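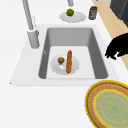
Durnlow 452 Under-Sink Water Filter

Sold by McAlister Plumbing Supply
In stock. Ships from the Stanov warehouse.

Two-stage filter for the cold line under a kitchen sink. Takes out sediment, chlorine taste, that swampy smell some town water gets in May. Runs to your regular faucet, no extra hole to drill. Fits most base cabinets, but measure first, see below.

New for this version: metal bracket instead of the plastic one. We got a lot of calls about the plastic one. If you have the old bracket and it cracked, call us and ask for Rhys Stubbs, he'll send the metal one out no charge.

What's in the box

Filter head with bracket
2 cartridges (one sediment, one carbon)
Two braided hoses
Housing wrench
Mounting screws
Thread tape
Instruction sheet

Not in the box: shutoff valve. If yours is seized up or leaks at the stem, replace it before you start on the filter. We carry the Sukora quarter-turn valve, same page as the hoses.

Does it fit

Measure from the cabinet floor up to the underside of the sink, on the side where the filter will hang. Deep basins eat up more room than people expect, undermounts too. You also need clearance below the housings so they can drop down when you change cartridges. Three inches does it.

Garbage disposal in the way? Hang it on the opposite wall. Hoses are long enough for most setups. Extra long hoses sold seperately.

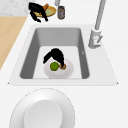
Installing

Shut off the cold water under the sink. Open the faucet and let the pressure out.

Towel and a bucket under the valve. There's always some water left in the line.

Disconnect the cold supply hose from the valve.

Screw the bracket to the cabinet wall. Check the screws won't poke through into the dishwasher space next door.

Hook up IN from the valve, OUT to the faucet. Arrows are on the filter head. Hand tight then a quarter turn with a wrench. Do not use the tape on the hose ends, they have rubber washers already. Tape is for the threaded adapter only.

Open the valve slow. Look for drips. Look again after dinner.

Run cold water until it stops coming out gray. That's carbon dust, normal on a new cartridge. Don't drink it or wash food in it untill it runs clear. If your faucet has an aerator, take it off for this part and put it back after.

Pressure and flow

Rated to 150 psi. House pressure is normally a lot lower than that. If you're on a well with an old pressure tank, get it checked, surges are hard on the housings.

You will notice a little less flow on cold. Hot side is not touched at all, so hot water is not filtered. Filling a pasta pot, use cold.

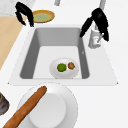

If flow drops off all of a sudden it's nearly always the sediment cartridge. Swap that one first before you call. Still slow after that, check for a kinked hose behind the trash can.

Changing cartridges

Every 3 months for sediment. Carbon goes longer, twice that in a normal household. Write the month on the housing with a marker. Use genuine Durnlow cartridges, the cheap ones are a hair short and water goes right around them.

Wipe the O-ring, bit of silicone grease, back in the groove. Not petroleum jelly, it swells the rubber.
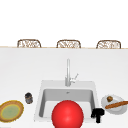 White sink in a white countertop, wicker chairs on the far side.

Returns and warranty

Unused, in the box, full refund. Opened cartridges can't come back, sorry. Housings are covered for cracks and leaks, freezing damage not covered. Keep your receipt.

Questions on fit or a bulk order for rentals, ask for Hamish Pomare at the counter. Send him a picture of the cabinet with the measurments, goes a lot faster.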